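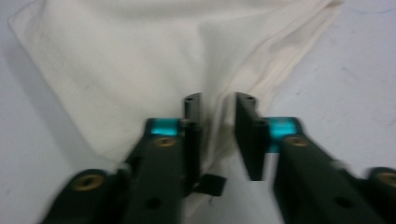
## Questions we get about the cloth gripper

Hello, and thank you for all the kind messages about the hand-held gripper we've been building at the Bridimar shared workshop! The same few questions keep coming round, so I've gathered the answers in one place (and I'll add more as they turn up).

### What are the fingers made of?

Dark plastic, in chunky segments, with brass threaded inserts wherever a screw has to go in and out a lot. Ours went in with a soldering iron. Go slowly, let the heat do the work, and have a spare finger to practise on – my first two inserts went in at a charming slant.

### Do I need the cyan blocks behind the fingertips?

You do if you'd like to use our fingertip plates as drawn. Any colour will do, and I only chose that one because I'm fond of it.

### Why practise on cloth? Wouldn't a box be easier?

Oh, much easier! But folding tea towels was the whole point of the project for me, and cloth is wonderfully awkward stuff. We start by bunching up a ridge and closing the plates on either side of it. A plain, pale cloth on a pale table is a hard test for the tracking software, so begin with something darker if you're new to this.

### My fingertips slide straight off the fabric. Help?

Check that the two plates meet squarely before you do anything else. After that, try coming in lower and gathering more cloth. Squeezing harder is very tempting, I know, but it mostly bends the fingers.

### How long does a set take to print?

On the old Kariuki printer by the window, 14 hours for the pair. The Butis does it in 12, though it's nearly always booked.

### Can I come and have a go?

Please do! We're in most evenings until the building shuts, and the kettle is usually on. Files and the parts list are on the Cukedis page in the workshop wiki.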